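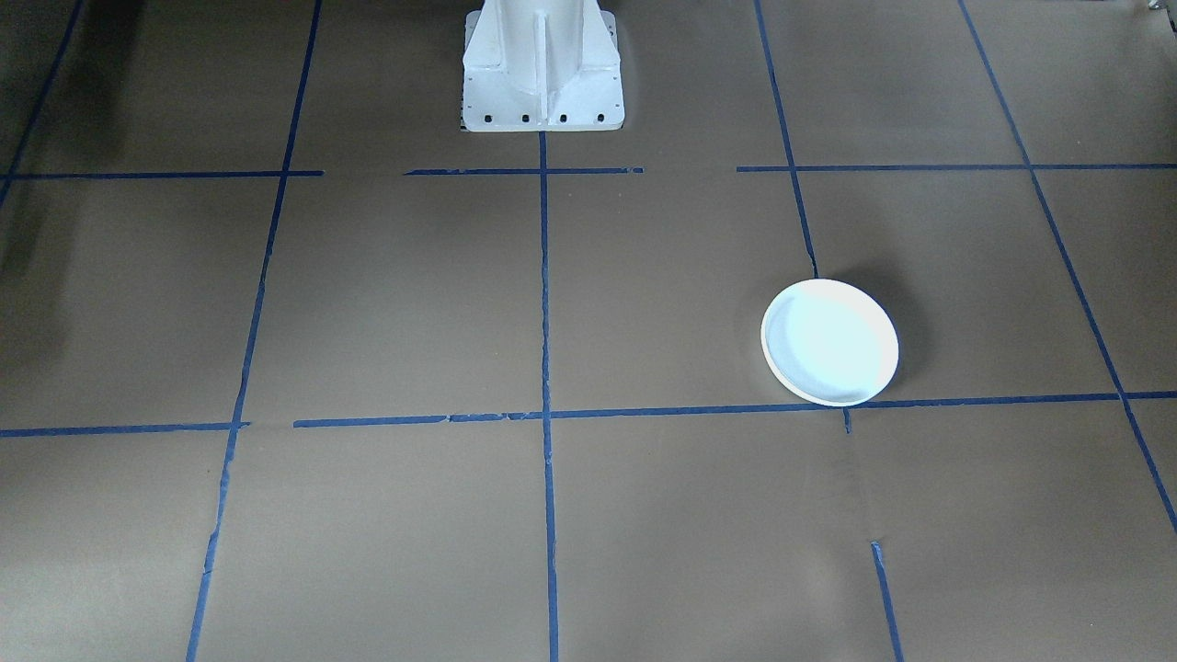

Figure 1. The floor grid, blue painter's tape on brown kraft paper.

Giving Everything a Square: A Tape-and-Paper Method for Sorting a Shared Workroom
Final project report, Roxana Yupanqui and Wilson Cuadros
December 18, 2022

1. How we got started

When we picked this topic in the first week of the course, we thought it would be the easy one, and we are happy to report that we were wrong and had a very good time being wrong. Our question was a simple one. If people who share a workroom have to put things down in a hurry, does a marked floor help them put those things in the right place, and does it help the next person find them? Both of us grew up in houses where the answer to "where are the scissors?" was a long walk through three rooms, so we had what you might call a personal interest.

Our instructor suggested we keep the materials cheap enough for any school or club to copy, so we settled on kraft paper and painter's tape and spent most of our energy on the layout.

2. Laying the paper

We had both imagined this as a ten-minute job (it took us an entire afternoon!). Kraft paper comes off the roll wanting to go back onto the roll. We tried weighing down the corners with books, then with our own shoes, and in the end we worked from the middle outward, smoothing with our forearms. You can still find creases and seams running through the finished floor, and we decided to live with them. They did bother Wilson for a while, but the tape holds across a crease perfectly well as long as you press it down with a thumbnail.

3. Laying the tape

We chose blue because it shows up so clearly on the tan paper. The grid has two lines running across the floor and several running up and down, which gives rectangular cells, a bit like a large checkerboard. The line closest to the pedestal is in three pieces with bare paper between them. Our testers never once asked us about the gaps, and they treated each cell as a cell all the same, so a line can apparently be broken and still be read as a line. We would like to look into that further, as it would save a good deal of tape.

One piece of advice for anyone copying us: pull the tape off the roll in a long stretch, hold it just over the paper, and lower it all at once. If you stick it down bit by bit it wanders, and lifting it again takes the top layer of the paper with it.

4. The sorting trials

We asked classmates to put away a mixed box of supplies, first on plain paper and then on the grid. Over the whole term we logged 1,214 placements, and 492 of those were on plain paper. On the plain paper people made piles, and the piles slowly grew toward each other until they were one pile. On the grid they slowed down a little at first, looked for a cell, and then sped up once they had decided what lived where. Roxana's favorite moment was hearing two testers argue, quite seriously, over whether glue sticks belonged with the pens or with the tape.

We should say that everyone used the plain paper first, so some of the improvement may simply be practice. We plan to swap the order when we repeat the trials in January.

5. What we would change

We would make the cells nearest the door bigger, as that is where people drop the bulky things. We would also like to try labels, which we left out on purpose this time. And we would buy more tape than we think we need, and then one more roll.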